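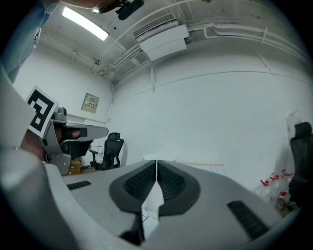
Rornville, September 2021

**Figure 2.** View from one hand-held gripper, a thin white folded piece between its ribbed pads. The second gripper, at left, carries a square fiducial marker.

### 4.3 Does the marker help?

We doubt it helps as much as Javier and Dagdag claim. Their gain rests on 95 demonstrations by one operator -- hardly a broad sample. In our 321 trials, removing the marker pose changed little, and we can't rule out that the policy simply favours familiar rooms.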